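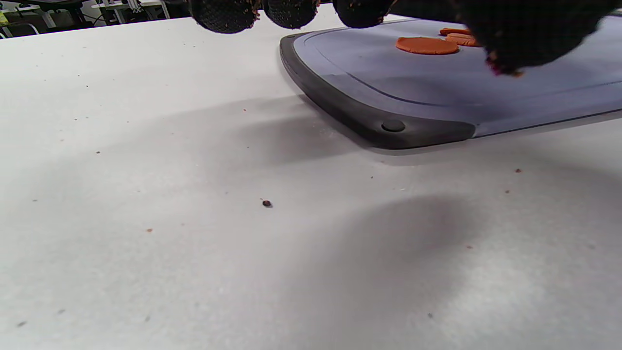 How to make quick pickled red onions

My neighbour Suha Nassar gave me my first jar of these one July, and I've hardly been without them since. They go with cheese on toast, with cold lamb, with just about any bean dish you can think of, and they're ready the same evening!

What you need

2 large red onions
A 600 ml jar with a good lid, washed and scalded
200 ml cider vinegar
150 ml water
1 tablespoon sugar and 1 teaspoon salt
A few peppercorns (a bay leaf is lovely too, if you have one)

Slicing

Peel the onions, halve them from top to root, and lay each half flat side down so it doesn't roll about. Slice as thinly as you comfortably can. Suha gets hers almost see-through, but mine are a good deal chunkier and they still get eaten.

Pack the slices into the jar with the peppercorns, pressing them down gently with the back of a spoon, and then wipe down your board and worktop, as onion does have a way of lingering until breakfast.

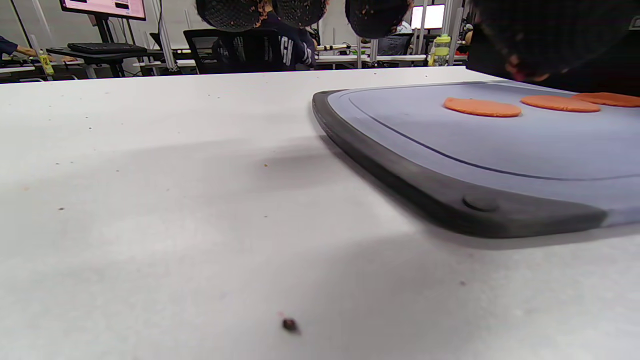 Pouring and waiting

Warm the vinegar, water, sugar and salt in a small pan, stirring until everything has dissolved, then pour it over the onions so they're covered. Leave the lid off for 40 minutes while it cools, then close it up and put it in the fridge. Eat within 11 days.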